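Running a small dining room in Okstead

6 min read

The owner of Plito opens the back door at six in the morning and the front door at five in the afternoon. In between she makes stock, pays bills, argues with the landlord about the roof and sleeps for half an hour in a chair in the office. She has kept more or less that schedule since 2000, when she took over the lease from a man who sold sandwiches there.

She asked that her name be left out. "People here know who I am," she said. "People who aren't here don't need to."

Plito is on Correa Street, between a tire shop and a building that used to be a bank. It serves dinner four nights a week. The menu is short and written in pencil on a card by the register. On the night of our visit, a Thursday in February, there was bean soup, chicken with rice, noodles with mushrooms, and a baked apple. There is always a soup. There has never been a steak.

"I can't afford to buy them and throw them out," she said. "With a steak you have to guess how many people want one. With soup, what's left over is tomorrow's soup."

She had not planned on owning a restaurant. She was working in the office at Stamik, the cannery out on the county road, and cooking for weddings on weekends. When the cannery cut its office staff she had some severance pay and a list of people who liked her food. The sandwich man was looking to get out.

"I thought I would do it for a year and then find a real job," she said. "I kept my office clothes in good shape the whole first winter."

That winter was hard. The boiler gave out, and the town rerouted traffic off Correa Street to fix a water main. There were nights when she fed her sister and closed. She did not borrow money. She stopped ordering fish, let the dishwasher go and washed everything herself, which she says she still regrets.

"He was good, and he needed the hours," she said. "I should have cut something else. I didn't know yet what I could cut."

What she learned to cut was choice. The first menu ran to both sides of the page. She took dishes off one at a time and waited to see who would complain. A few people did, about the fish and about a cabbage roll that took most of a day to make. She put the cabbage roll back, in the cold months only. The fish stayed off.

Her kitchen is smaller than it looks from the dining room. There are four burners and an oven, and a counter where the plates go out. She knows what every dish costs her, down to the parsley, and keeps the figures in a school notebook. When the price of chicken went up she raised the chicken and left everything else alone.

"Some places raise the whole card at once," she said. "I think people notice that more. If just the chicken goes up, they say, well, chicken is high, and they have the soup."
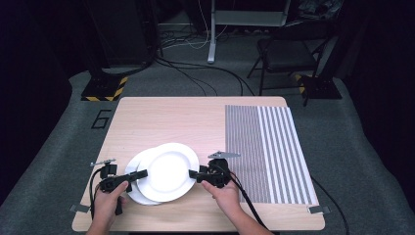 White plates on a wood-grain table.

We talked about regulars. She has a lot of them and is careful about how she speaks of them. Some come every night she is open. Several are widowed and eat early. One table of retired cannery workers has been coming on Thursdays for longer than she can remember, and they still talk about the line supervisor.

She does not give anyone free dessert. "If I start, I have to remember who got it and who didn't," she said. She will hold a table for someone who is late, though, and if a regular misses a few nights she calls the house. Twice she has found out that way that someone was in the hospital. Once the person had gone to visit a daughter and was annoyed at being checked on.

Hiring is the part of the job she likes least. She pays a little more than the chain places by the highway and still loses people to them, mostly over the hours. The two people who work for her now are a cook, who came from a school cafeteria, and a server who started as a teenager and left for college and came back.

"I don't ask for experience," she said. "I ask if they can get here when it snows." 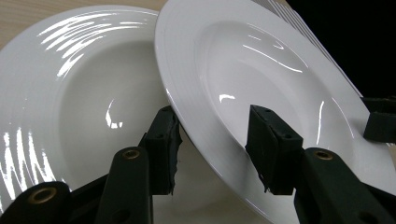

Buying for a restaurant this size has its own rules. She is too small for the big supply trucks, which have a minimum order she could never use up, so she drives to the warehouse herself before it gets busy. Flour, rice and oil come from there. Onions and potatoes come from a farm stand, and from a neighbor's cellar when the stand is closed. Dishes she buys secondhand, mostly when some other place is shutting down, and she gave up long ago on having them match. White goes with white, she says, and a bowl with raised swirls on its wide rim can sit next to one with a plain, smooth rim without a customer ever bringing it up. She looks for chips, runs a thumb along the edge, and offers a price for the whole box. She doesn't like going to those sales.

"You're standing in somebody's kitchen," she said. "The owner is usually there, and they want to talk, and I let them. But I go home feeling bad with a good box of bowls."

She has thought about what her own closing would look like. Her knees are not good. The lease comes up again before long, and the landlord would like to put in apartments. A cousin has said he might be interested in taking over, but he has not worked a full week in the kitchen, and she won't discuss it until he does.

She has been told to do more with the place — put it online, add delivery, open for lunch. She tried lunch. It brought in the tire shop and a few people from the courthouse, and by evening she and the cook were too tired to be pleasant. She stopped after one summer. Delivery she refused outright.

"Soup in a paper cup in the back of a car," she said. "No."
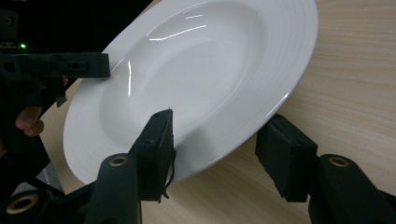 A wide, flat rim around a deep well, the usual shape for soup or pasta.

Asked what she would tell someone who wanted to open a place like hers, she took a while to answer, and cut up most of an onion while she thought. She said to find out what the roof is like. She said to work in somebody else's kitchen for a full winter before signing anything, and to learn to do the books by hand even if a computer does them later.

"And be closed some of the time," she said. "I was open every night at first. I thought if somebody came by and the lights were off, they'd never come back. They come back. They try the door and they read the sign and they come back when it says."

The first customers arrived a few minutes before five and waited in their car. She saw them from the kitchen window and went out to unlock the door early. The soup was already on.

Comments

My parents had their anniversary dinner here every year. Glad the cabbage roll survived. Is it on now or do we have to wait for next winter?

I worked at Stamik in the warehouse and remember her from the front office. She used to bring in poppy seed cake.

We lasted three years with a place about this size. The part about knowing what the parsley costs is right. We didn't know, and by the time we sat down and figured it out we were already behind on rent.

Does anybody know if they take cards? Last time I went it was cash only and I had to walk to the gas station.

Reply: They take cards now. Parking is behind the old bank.

Contact us | Copyright, all rights reserved | Back to top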